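Subject: Re: [equipment] arm budget, before Saturday

Loretta Lyons wrote:
> Do we really need 2 arms on the Dulotis? The second one
> adds 24 percent to the Collcombe quote.

Hi Loretta, and hello everyone,

Thanks so much for reading the quote that closely, I know it's a dull one! I went back to our door runs in the simulator before answering, and I'd still ask for both, mostly so the robot can carry something while it works a handle.

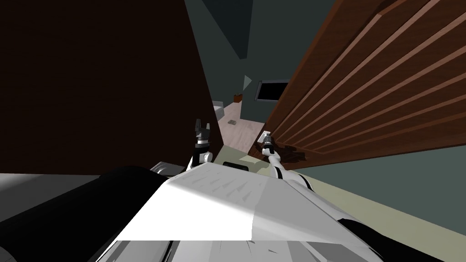
Door run in simulation: right gripper at the handle, left one open.

Domínguez would sell us a single-arm base and let us add the other later, but the refit is 630 on top of the arm and takes 5 weeks, and I'd hate to lose that much of the spring. Could we trim the spare batteries instead? I'll bring both versions of the sheet on Saturday, and cookies.

Warmly,
Ditau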